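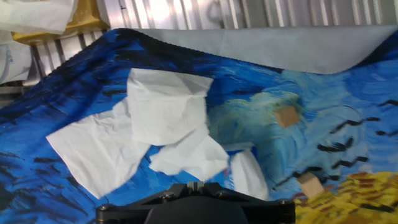 The Mess Is the Assignment

Inside a high school robotics club where crumpled tissues are harder than any trophy

On club afternoons in the old print shop at Prestida Technical High School, you hear the arm before you see it: a little whir, a click, a pause long enough to make a dozen teenagers lean in. Then comes either a cheer or a groan, and somebody reaches for the tissues.

Tissues are this year's big opponent. The club is called Flonditz (the name came out of a typo on a sign-up sheet and stuck), and its students are getting ready for the Kratochvíl Open, a regional contest with a category known as Tabletop Tidy. The robot faces a surface with junk on it and has three minutes to clear it. Blocks are easy points. Soft things are where teams fall apart.

A wooden cube stays a cube however you drop it. A crumpled tissue is a new shape every single time, and a white one throws bright highlights and soft shadows that can fool a program into seeing two objects where there's one, or one where there are two. Lay one tissue over another and even the students argue about what the robot should go for first. I watched that argument go on for most of a pizza, and it was terrific.

The practice mat makes things worse, and the club loves it for that. It's fabric, printed with big painterly swirls of blue and a patch of yellow and orange, very much in the spirit of a Van Gogh night sky. The first version of the software had learned on a plain gray table and did beautifully there. Put it over those brushstrokes and it went after paint! One sophomore kept a tally of grabs at nothing on the whiteboard until the marker ran dry.

Fabric also moves. It bunches, it rolls up at the far edge, and a corner that was flat a minute ago is now a small hill. The team's early rule was to smooth the mat before every run. In February they voted to drop the rule. The contest judges are free to wrinkle whatever they like, the juniors argued, so why practice on something neater than the real thing?

What the robot sees comes from a small camera near its gripper, riding along wherever the arm goes. That view takes getting used to. The black bracket pokes up into the bottom of every picture, and the students had to teach the program to leave it alone. They label the pictures by hand, passing a laptop down the bench, tracing the outline of each tissue and each cube. The set stands at 2,336 labeled pictures, and the freshmen, who did most of the tracing, can tell you the number without looking it up.

The arm is a secondhand Cusano that the club bought for $499, paid for with a car wash and a very long bake sale. It has a slight wobble at the shoulder. The mechanical crew has shimmed it, cursed it mildly, and rebuilt the gripper fingers in a softer rubber so they pinch thin paper better. The coding crew, meanwhile, has the arm go in slowly, stop, take another picture, and only then close. It costs seconds, and the two crews are still negotiating over every one of them.

Since the change they've logged over 300 practice runs, and the notebook is a joy to read. "Got both cubes, dragged the mat." "Picked up top tissue and bottom tissue, does that count?" "PERFECT" with four underlines, followed on the next line by "could not repeat."

The students are already talking about next year. Half of them want to try socks. The other half want to try plastic wrap, a truly evil idea, and I hope they win the vote.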